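## 4. Placing Rolls on the Conveyor

This section applies to the Skuvberg packing line with the green belt. Read Section 2 before starting the belt for the first time.
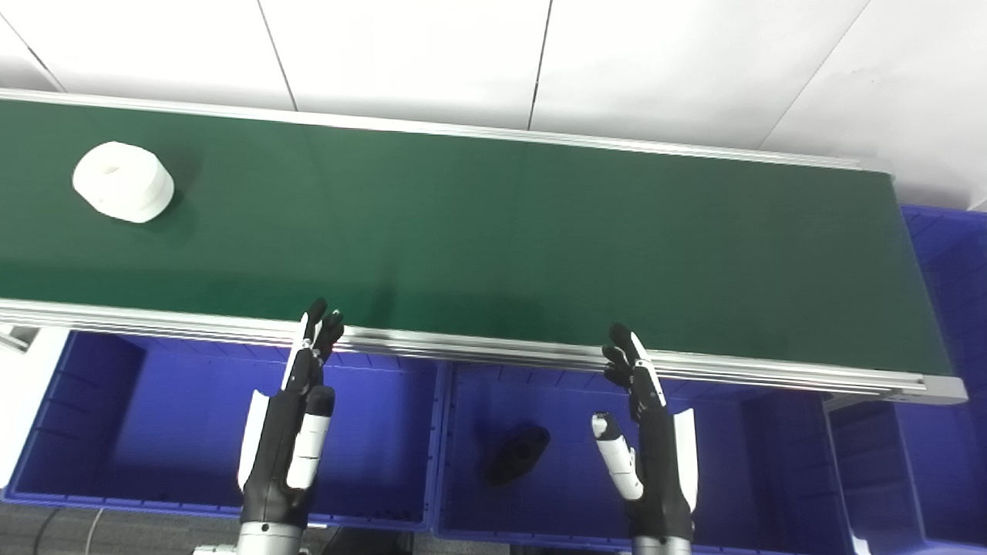 Operators shall complete the following steps at the start of each run.

1. Set the belt selector to HOLD and wait until the belt has stopped.
2. Wipe the belt surface with a dry, lint-free cloth. Do not use solvent.
3. Check both side rails for paper dust. Clear the grooves with the soft brush supplied.
4. Place one roll on its flat end, clear of both rails.
5. Set the selector to RUN and let the roll travel to the discharge end.
6. Repeat with 14 test rolls before releasing the line for production.

**Note:** Rolls with a bulging edge may be used for testing. They must not be packed for shipment.

**Caution:** Keep sleeves, cords and gloves away from the discharge end while the belt is moving.

### 4.1 Belt Tracking

Inspect tracking after the first 100 rolls, and again after every 1000. If the belt edge touches a rail, stop the line and adjust the tension screws equally – no more than 2 mm at a time. Record each adjustment on Form Vurnum B. Completed forms are to be returned to Ertuğrul Karaca, Line Maintenance.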